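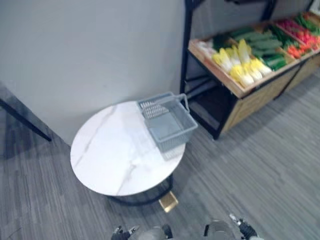 What happens when the student paper runs out of money?
Project report, Media and Society elective

Last updated: March

I picked this topic because I'd written for the Ellwood Clarik for two semesters and then one morning it wasn't there anymore. The print edition stopped first, then the website froze on a story about parking permits. I wanted to know how a campus paper closes, step by step, and who notices.

My plan was pretty simple. I'd interview people who used to work there, read through the back issues in the library, and send a short survey to students. Randa Hattar, my project advisor, told me to cut the survey down to eight questions (I had 20, and she was right, people would've quit halfway). I sent it to 400 students and got 174 answers, which made me really happy — I'd been bracing for a couple dozen!

The interviews took longer than anything else. Yara Shboul was the last editor, and she talked to me for most of an afternoon. According to her, the trouble started when the student fee money got moved into a general activities fund. After that the paper had to apply every term, and one of the questions on the form was about "positive coverage of campus life." She left that box blank twice. The third application was turned down.

I want to be careful with that part. The letter she showed me only says the fund was oversubscribed, so I can't claim the blank box did it.
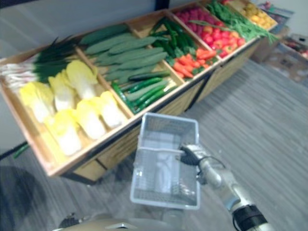 Helmi Rissanen, who sold ads for the paper, remembers it differently. He thinks the ads would have dried up anyway, and that everybody was too tired to chase new ones. When I read him Yara's version he laughed and said they'd had that same argument in the office.

Most people who answered my survey knew the paper had closed, but hardly any could name something it had reported. The story that did come up was the one on dorm heating, by Dalal Hourani, and that one got a boiler replaced in Nasrallah Hall. I read it again for this report and it's still good — she went door to door with a thermometer.

If I did this over, I'd talk to someone from the activities fund much earlier. I emailed twice and got a polite reply after my draft was already in, so their side is thin here. I'd also ask first-years separately, as they never had a paper to miss.

Thanks to Rhiannon Hopkin for lending me her recorder and for reading the messy version.

Related projects
Who reads the Lotilero newsletter?
Local radio after the move online
Letters to the editor, then and now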